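Ticket 68 — Dell desktop dead after a processor swap
Status: open, then closed, then open again, now closed
Opened 14/08/2019

Right, I'm putting this in the log properly because I've now had the same fault twice and both times I had to work it out from scratch, which is silly when we've got a log sitting right there.

The machine is the Dell desktop that runs the label software, the one listed as Grenton on the asset sheet (all the benches got village names one afternoon and we've been stuck with them ever since). Symptom when it landed on me: press the power button, fans come up, fans stay up, nothing on the monitor. No logo, no cursor, not even the backlight blinking on and off while it thinks. Keyboard lights don't respond to caps lock either, so it isn't getting far enough to care about the keyboard.

It had been fine until the processor was changed for a faster one. I did the change, so I can't blame anybody. The replacement came from Hitatier in a little clear tray, and the model was on the supported list for the board, or at least on the copy of the list I had printed out.

First things I tried, in the order I tried them, and not the order I'd recommend:

Different monitor. Same.
Different monitor cable. Same.
Took out the memory, put it back. Same.
Took out the memory, left it out. No beeps at all, and that's the bit I should have paid attention to.
Cleared the settings by pulling the coin battery, had a cup of tea, put the battery back. Same.

No beeps with the memory out means the board isn't even getting as far as noticing there's no memory. So you're looking at power to the processor, or the processor, or the socket. I went and had lunch and then took the cooler off again.
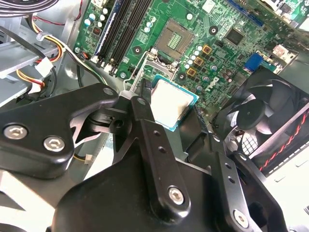 The socket is where I ought to have started, and if you're reading this with the same fault then please start there and save yourself the tea. Drop the power lead, hold the button in for a few seconds, cooler off, lever out from under its hook and up, and the metal retention frame swings up with it. Lift the chip straight out and don't slide it. With the chip away from the socket and the frame standing open like that, you can get a proper look at the contacts, which are the tiny gold pins in the middle, and they are on the board side with this type, so all the delicate stuff is in the socket and the chip itself is just flat pads underneath. I went over them with a torch held low, first from one side and then from the other. You want the rows to shine evenly. A bent pin shines a different way from its neighbours, it's a bit like spotting a blade of grass that's been trodden on.

Mine had no bent pins. I was very pleased and also no further forward!

What I did find was a faint smear of grey paste on the pads under the chip, close to one corner. That'll be me, cleaning off the old paste and then picking the new chip up without changing gloves. I cleaned it with the alcohol wipes (Vasylenko ones, the tub with the blue lid, not the lemon ones, the lemon ones are for the desks) and left it a good while to dry. Chip back in, notches lined up, frame down, lever down, fresh paste, cooler on.

Powered up. Fans, logo, two grumbles about the date being wrong, and in to the desktop. Closed the ticket and went home feeling clever.

Update, next morning. Reopened.

Same symptom from cold. Fans up, no picture. If I turned it off and on a few times it would eventually start, and once it was warm it would restart all day long without a murmur. So the paste on the pads might have been part of it, or it might have been nothing to do with it and I'd just reseated the chip slightly better by accident. I can't tell from this end.

I asked on the Dranard owners' forum (it's mainly printers on there but there's a good hardware section if you scroll down) and had a reply that evening telling me to look at the processor power plug before I touched the chip again, and quoting the old workshop bulletin, which it so happens we have on the shelf in the back. The page I wanted was in the May one, and I've copied the heading and the useful bit below so it's in the ticket.
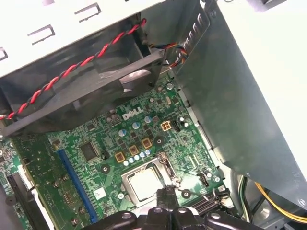 Bench Bulletin, issue 46, page 2

Intermittent no-display from cold, processor recently changed. Check the four-pin processor supply before disturbing the socket a second time. The plug is often pulled to make room for a hand and then returned without the latch engaging. It will make contact when pressed, and may lose it when the case side is refitted and the loom moves.

Well, that was me told. The four-pin on this board has the beige-yellow housing and it's up past the square chokes, on the fan side, so you do have to go in close to the black fan housing to reach it. I had pulled it to give myself elbow room, exactly as the bulletin says. I thought I'd put it back. I had put it back — just not all the way. It went in another couple of millimetres with a proper click when I leaned on it.

Things worth knowing about that plug if you're in there:

The latch is on one side only. Feel for it with a fingernail.
Don't pull by the wires. I know everybody knows. I did it anyway the first time.
Tuck the slack so the side panel can't push against it when it goes back on.
Keep the fan's own wires out of the way of the blades when you've finished. You will hear it straight away if you haven't.

Started from cold after that with no trouble. I turned it off at the wall, left it overnight, and tried again in the morning. Started. Left the ticket open for another night all the same, having been caught once.
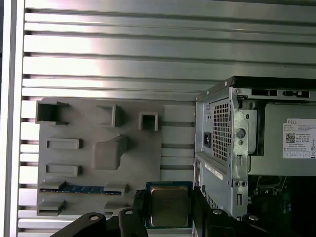

I'd always held them flat, pinched by two sides with my thumb creeping round underneath, and of course that's how you end up touching the pads. Holding by the edges only, and keeping the fingertips up at the metal lid side, feels much less secure but you get used to it quickly. I did it over a folded towel for the first few goes. Gloves on, gloves changed after the paste, and the cleaned chip goes into its tray the second you're not holding it. Don't put it down on the bench "just for a moment". Benches have grit on them, ours more than most.

Also on the subject of memory, since I had it in and out more often than it deserved: both clips have to come up by themselves as the stick goes down. If you find you're closing a clip with your finger, the stick isn't home. I've seen a machine run like that for weeks and then fall over on the day someone moved the desk.

Second night, started from cold. Third night, started from cold. I then swapped the old processor back in for one evening, just to be sure the new one wasn't marginal, and that started from cold as well, and then I put the new one back. Yes, that's more times in and out of the socket than is good for it. I wouldn't do it again and I'm not suggesting you do, but I did want to know. 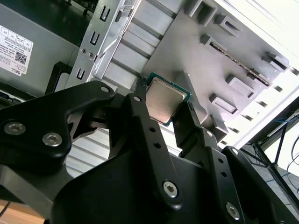

Processor held by its edges, case open behind.

One more wrinkle, and it's only cosmetic. After the second swap the machine stopped at a message saying the cover had previously been removed. That's the case switch being fussy. Go into the setup screen, find the chassis intrusion line, clear it, save and exit. It isn't a fault, please don't log a ticket for it. I say that having found an old ticket for it, in my own handwriting, stuck inside the cupboard door.

And the date. Pulling the coin battery wipes the clock, so the label software refuses its licence until the clock's put right. Set the date in the setup screen before you let it go in to the desktop or you'll get a page of red text that looks a great deal worse than it is.

Parts used: wipes, one dab of paste each time, no new hardware. I've put the old processor in its tray in the second drawer with the model written on a sticker. The sticker's on the tray, please leave it on the tray.

What I'd do next time, shortest route first:

Power plug to the board, press till it clicks.
Four-pin processor plug, same.
Memory out, power on, listen for beeps.
If no beeps, cooler off, chip out, look at the pins and the pads.
Then the monitor and the cable, if you must.

Closing this again. If Grenton does it a third time, add to this ticket and don't open a new one, and write down whether it was cold or warm when it happened. The spare paste is nearly finished, I've put it on the order sheet.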